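THE RED ARM

1.

The training rooms at Irkano were on the second floor, above a bakery, and by ten in the morning the whole place smelled so strongly of butter that Yến Đoàn had given up bringing her own breakfast (she had held out until January, which she thought was pretty good). She had been hired to teach the arms, and that was how her mother told it to the relatives, too, with a little pause before the word "arms" so that somebody would have to ask.

Teaching, in her case, meant sitting in a chair with her right hand around a grip and moving it the way she wanted the arm to move. If she reached, it reached. If she squeezed, it squeezed, a hair later, like a child copying a grown-up in church. Everything she did was saved, the good tries and the sorry ones, and on Mondays Bélanger came through and threw out the sorry ones. Bélanger was a tall man from up north who wore a tie for no one in particular and had never once raised his voice, although he did have a way of saying "hm" that could ruin your lunch.

The task that week was toys. Pick one from the bin, carry it over to the boxes, let go. Yellow box, blue box, pink box, whichever one the card called for. It sounded like something you could do half asleep, and with her own two hands she could have, but the arm had no feeling in its fingers, and so for the length of a shift neither did she. She had to learn to look at a thing and guess how it would give. A ball wanted to get away from you. A block would behave if you came at it square. Anything plush was a gamble, and you'd better pinch deep and hope you had the animal and not just its ear!

She talked to it while she worked. She knew perfectly well there was nothing in there to hear her, but her grandfather had talked to his sewing machine for most of his life, all through the years in Rurdale when he took in hems and zippers for half the street, and that machine had outlasted three cars.

"Over a bit," she said. "Over, over. Don't look at the ball, you always go for the ball. There. Now hold still and let me think."
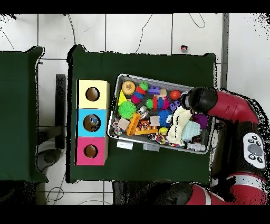 2.

What she was thinking about, if you want the truth, was the cream-colored one. It was a soft plush thing lying at the right side of the bin under the gripper, and she had dropped it 6 times since lunch. The card said pink box. She had gotten it halfway there, and once so close to the hole that she'd let out a whoop, and then it had slid off to the green cloth and lain there with its face down.

"You're pulling," said Bélanger, who had come in without her noticing. "May I?"

She gave him the chair. He tucked his tie into his shirt, took the grip, and brought the arm down so slowly that she found she was holding her breath. Then he closed it, waited, and lifted, and the plush thing stayed exactly where it was.

"Hm," said Bélanger, to himself this time, and she had never liked him better.

They took turns after that. He told her about his first job, at Vodano, where he had shown a much bigger arm how to set jars on a shelf, and how he'd sneezed in the middle of one good run and for weeks afterward the thing gave a tiny hop before it let go of a jar. She told him about the sewing machine. Her grandfather used to put his hand flat over hers on the cloth, she said, and he never pushed, he only went along, and you could feel through his palm when he thought you were going too fast.

Bélanger considered this for a while and got up from the chair.

"Go along with it, then," he said.

So she sat down and shook out her fingers and reached again, and she didn't talk this time. She let the gripper sink into the plush until it bunched up on both sides. She closed her hand the way you'd close it around a sleeping bird, and then a little more, and started up.

Downstairs somebody dropped a tray. Neither of them turned around.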